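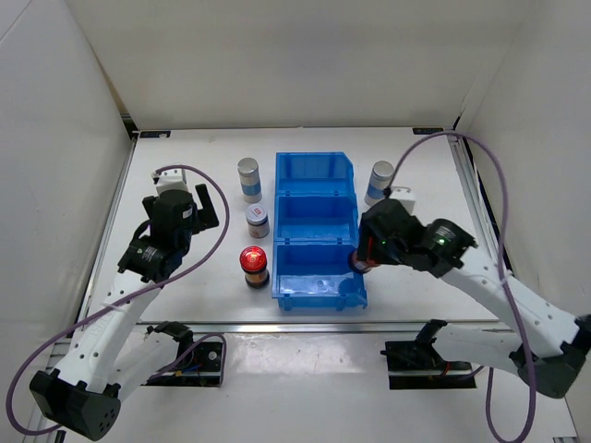
Bac bleu à trois compartiments

Suivre le vote du budget dans une petite commune : par où commencer ?

Forum Vie locale > Conseil municipal > Budget et finances

Rostam Hosseinzadeh

Bonjour à tous ! J'habite Usell, environ 400 habitants, et j'ai assisté en mars à mon premier conseil municipal. J'ai adoré, vraiment. Je pensais tenir une demi-heure et je suis resté jusqu'au bout, avec mon carnet rempli de sigles que je n'ai toujours pas déchiffrés.

Le budget a été présenté, il y a eu quelques échanges assez vifs sur la réfection de la route de Jurus, puis tout a été voté en quelques minutes, chapitre par chapitre. C'est là que j'ai décroché. Je voudrais m'y remettre sérieusement pour l'an prochain, et j'ai plusieurs choses à vous demander.

D'abord, est-ce que je peux obtenir les documents sans être élu ? On m'a répondu à l'accueil que « c'était pour les conseillers », mais gentiment, et je n'ai pas insisté. Ensuite, peut-on poser une question pendant la séance ? J'avais la main à moitié levée, mon voisin m'a fait signe que non. Et enfin, quelle est la différence entre le budget primitif et ce que le maire appelait « le compte » ? Les montants n'avaient rien à voir d'une colonne à l'autre et j'ai cru à une erreur.

Si quelqu'un a aussi une méthode pour lire ces tableaux sans y passer ses nuits, je prends ! Merci d'avance.

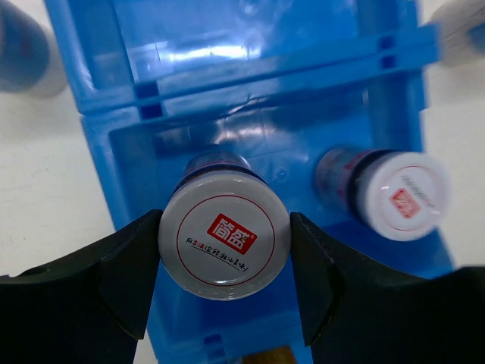 Ladan Mazandarani

Bonjour Rostam, et bravo, la première séance est la plus difficile et tu as déjà pris des notes !

Je suis les conseils de ma commune depuis deux mandats, d'abord comme simple habitante puis comme élue d'opposition, alors je te réponds dans l'ordre.

Pour les documents : oui, tu y as droit. L'article L. 2121-26 du code général des collectivités territoriales permet à toute personne de demander communication des procès-verbaux, des budgets, des comptes de la commune et des arrêtés du maire. Pas besoin d'être élu, pas besoin d'habiter sur place, pas besoin de donner un motif. Écris un mail court à la mairie en citant l'article et en précisant ce que tu veux, par exemple « le budget primitif voté en mars, avec ses annexes ». Demande une version numérique, c'est plus pratique pour chercher un mot dedans. Sans réponse au bout d'un mois, tu peux saisir la CADA, c'est gratuit et ça se fait en ligne. Dans les petites mairies la secrétaire est souvent seule et à temps partiel, un coup de fil aimable règle la plupart des cas.

Petite nuance quand même : les documents préparatoires, tant que le conseil n'a pas délibéré, ne sont en principe pas communicables. C'est peut-être ce que la personne de l'accueil avait en tête.

Pour la prise de parole, ton voisin avait raison. La séance est publique mais le public écoute. Certains maires suspendent la séance pour donner la parole à la salle, et la reprennent ensuite ; ce qui se dit pendant la suspension ne fait pas partie des débats. Chez nous ça se pratique en fin de réunion, vers 21 h, et c'est parfois le meilleur moment de la soirée ! Tu peux aussi confier ta question à un conseiller quelques jours avant. Les élus, eux, ont le droit de poser des questions orales sur les affaires de la commune.

Pour « le compte », il s'agissait sûrement du compte administratif (ou du compte financier unique, qui le remplace peu à peu). Le budget primitif, c'est ce qu'on prévoit. Le compte, c'est ce qui a réellement été encaissé et dépensé l'année d'avant. Les deux passent souvent à la même séance, d'où les colonnes qui ne se ressemblent pas. Si tu as vu le maire quitter la salle pendant un vote, c'était celui-là : il peut assister à la discussion, mais il se retire au moment de voter.

Ma façon de lire, qui vaut ce qu'elle vaut :

Commence par la vue d'ensemble, où figurent les deux sections, fonctionnement et investissement. Chacune doit être votée en équilibre.

Regarde ensuite le chapitre 012 (le personnel) et le 011 (les charges à caractère général : électricité, entretien, fournitures, etc.). Dans un village, une grosse part du fonctionnement est là.

Compare avec le compte de l'année précédente, ligne à ligne, en surlignant seulement ce qui bouge beaucoup. Une maquette peut faire 60 pages avec les annexes, et il y a beaucoup de tableaux vides dedans, surtout pour une petite commune.

Garde l'état de la dette pour la fin, c'est l'annexe la plus parlante.

Et les travaux sur la route de Jurus, tu les trouveras côté investissement si c'est une vraie réfection. Pour un simple entretien, ils seront en fonctionnement. C'est passionnant de voir où passe la limite, tu verras !

Gavin Mackay

Tout est sur le site de ta préfecture. Sinon demande au maire, il ne va pas te manger.

Abbas Rahimi

Je complète Ladan, dont la réponse est excellente - je l'ai imprimée pour mon père, c'est dire.

Côté calendrier, le budget doit en règle générale être adopté avant le 15 avril, ou le 30 avril les années de renouvellement du conseil. Avant le vote, la commune peut continuer à fonctionner sur la base de l'année précédente. Donc pas de panique si rien n'est voté en janvier.

On lit souvent qu'un débat d'orientation budgétaire est obligatoire. Il l'est à partir de 3 500 habitants. À Usell tu n'en auras donc sans doute pas, mais rien n'interdit au maire d'en organiser un, et ça se demande ! Dans mon village on a commencé par une réunion informelle à la salle Esfahani, avec trois tableaux projetés au mur et du café. L'année suivante il a fallu ajouter des chaises.

Va voir aussi les budgets annexes (eau, assainissement, lotissement), qui sont votés à part. J'ai mis deux ans à comprendre que l'eau n'était pas dans le budget principal, et je cherchais partout une ligne de 200 euros pour un compteur.

Rostam Hosseinzadeh

Merci à tous les trois ! Mail envoyé à la mairie ce matin avec l'article cité. Et oui, le maire est bien sorti pendant un vote, je croyais qu'il prenait un appel. 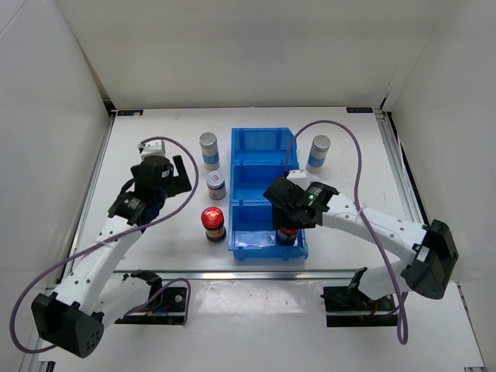 Bac de rangement bleu et petits contenants sur la table

Discussions proches : Où trouver le procès-verbal d'une séance ? - Comprendre l'état de la dette - Qui vote le budget de l'eau ?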